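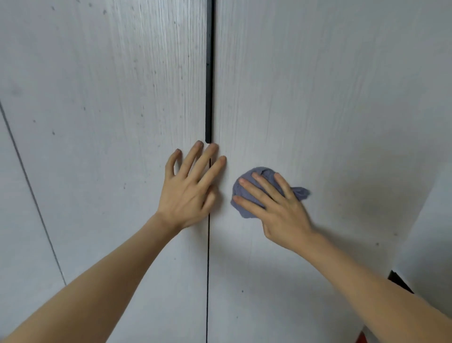
扉の拭き上げ、両手作業

清掃の自動化、現場の人は本当に楽になっていますか
投稿:Zoia Hutsuliak 2021-10-11

家具付きの賃貸住宅で、入退去清掃と家具の手入れをしています。会社はHosgate、担当しているのはBarajasという物件で、全部で160室あります。班は7人です。

9月から床用の自走機「Flollden」が入りました。同時に作業割り当てもNendesarというシステムに切り替わり、説明会では「床は機械に任せ、人は人にしかできない仕事に集中できます」と言われました。聞こえはいいのですが、残った「人にしかできない仕事」というのは扉、棚板、机、取っ手まわりで、要するに腕を上げっぱなしの拭き仕事です。

以前は扉を拭いて肩が張ってきたら床に回り、床で腰が重くなったらまた扉に戻る、という具合に自分で順番を入れ替えていました。床がなくなったぶん、それができません。しかも床の時間はまるごと持ち時間から引かれました。機械が動いている間も部屋には人がいて、コードをどけたり椅子を上げたりしているのに、その分はどこにも記録されません。

反対運動をしたいわけではないです。ただ、よそでもこうなのか知りたくて書きました。

■返信1 モップ三年目
うちは病院系ですが、ほぼ同じです。床の機械が来て最初に変わったのは床のきれいさではなくシフト表でした。便利になったと言っているのは事務所の人だけです。

■返信2 kado_no_hokori
逆の意見ですみません。うちは床の機械で助かりました。広い廊下をモップで往復するのがなくなって、膝の痛い先輩が辞めずに済んでいます。機械の問題と、浮いた時間を会社がどう扱うかの問題は分けて話したほうがいいと思います。スレ主さんの話はほとんど後者では?

それと、扉の拭き仕事もそのうち機械がやるようになるのでは。アームの付いた試作機の動画、最近よく見ますよ。

■返信3 Zoia Hutsuliak
>>返信2
分けて話すべきというのは、その通りだと思います。ただ現場には必ずセットで届くんです。機械だけ来て人員も時間もそのまま、という導入を私はまだ見たことがありません。

扉のほうは、当分来ないと思っています。平らな面の真ん中だけなら機械でもできるでしょう。手間がかかるのは縁です。布を面に当てたまま端まで持っていって、角で布を寄せ直して、空いた手は扉が動いたときに押さえられるように近くに置いておく。白い木目の扉は光の当たる帯のところだけ筋がよく見えて、外れると急に見えにくくなるので、顔の位置も変えながらやります。
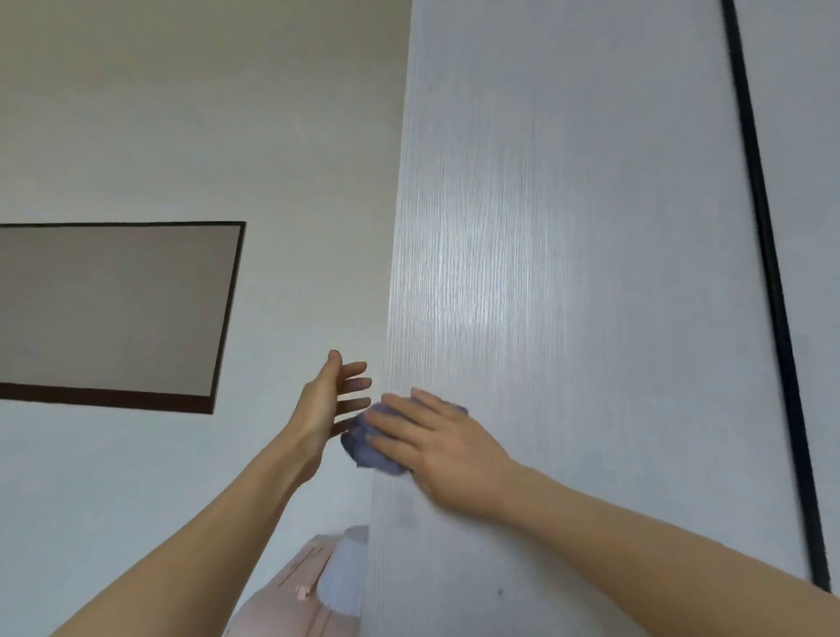 ■返信4 元・設備屋
横から失礼。長く設備側にいた者です。

縁が難しいのは同意ですが、「だから人の仕事は残る」と安心するのは危ないです。メーカーは縁を拭けるようになるまで待ちません。「縁は月一回でよい」と仕様書のほうを書き換えます。自分がいた現場では、機械の届かない隅がいつの間にか点検表から消えていました。汚れは消えていませんでしたが。

■返信5 モップ三年目
>>返信4
それ、うちでも見ました。点検表から消えた場所のクレームが来ると、怒られるのは結局人のほうなんですよね。

■返信6 kado_no_hokori
ちょっと悲観的すぎませんか。記録が残るぶん「どの部屋で時間がかかったか」を数字で言えるようになったのは大きいです。前は班長の気分次第でした。うちはその記録を出して、持ち時間を延ばしてもらいましたよ。

■返信7 Zoia Hutsuliak
>>返信6
延ばしてもらえたのは素直にうらやましいです。うちのNendesarは、机一台でも「天板・拭き」の一行しかありません。完了ボタンを押すまでの時間は出ますが、その中で何をしていたかは残りません。家具ひと揃いの持ち時間が15分で、超えると画面の色が変わります。理由を書く欄はないです。

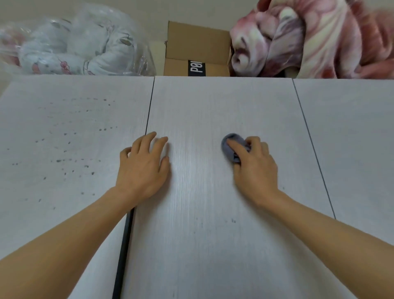
先週、持ち時間の件で事務所と話しました。向こうの言い分は「天板は平らなのだから時間は面積で決まる」です。机を面積だけで見ればそうなのでしょう。でも現場の机には、奥に段ボール箱やビニール袋に入った布もの、毛布が並んでいたりします。板と板の間には継ぎ目があり、細かい黒っぽい点が左の板にはたくさん散っていて、真ん中の板には少ししかない、ということもあります。その点が拭いて取れるものなのか、板についた傷なのかは、触って、布を当てて、角度を変えて見て決めます。同じ広さの板でも、かかる時間は同じになりません。そう話したら「では例外として報告してください」と言われました。その報告を書く時間も15分の中です。

■返信8 元・設備屋
面積で時間を決めるのは、見積書を作る側の癖です。床の機械がまさに面積で性能をうたうので、その物差しが人のほうに移ってくるんですよ。機械に合わせて人の測り方が変わる。導入で一番大きい変化はそこだと自分は思っています。

■返信9 yoru_seisou
お金の話が出ていないので。うちは導入のとき「協力手当」が月4000円つきました。機械のタンク洗いとブラシの毛取りをやる人に、です。やってみると割に合わず、今は誰も手を挙げないので当番制になり、手当は消えました。Hosgateさんは機械の手入れは誰がやっているんですか?

■返信10 Zoia Hutsuliak
>>返信9
手の空いた人、です。つまり決まっていません。手当の話は一度も出ていません。明日班で聞いてみます。

■返信11 kado_no_hokori
そこは先に決めてもらったほうがいいです。うちが揉めずに済んだのは、手入れを正式な作業として割り当て表に入れさせたからだと思います。機械に賛成の私でも、あれを善意でやれと言われたら断ります。

■返信12 モップ三年目
珍しく意見が合いましたね。
ただ、割り当て表に入れてもらったところで、そのぶん別の行が削られる気はしています。うちはそうでした。

■返信13 Zoia Hutsuliak
皆さんありがとうございます。次の面談には、手入れの担当と、天板の項目を分けること、この二つを紙に書いて持っていきます。通るとはあまり思っていませんが、口で言うと「例外」で終わってしまうので。返事が来たらまたここに書きます。

お問い合わせ | © 清掃しごと掲示板 | ページの先頭へ戻る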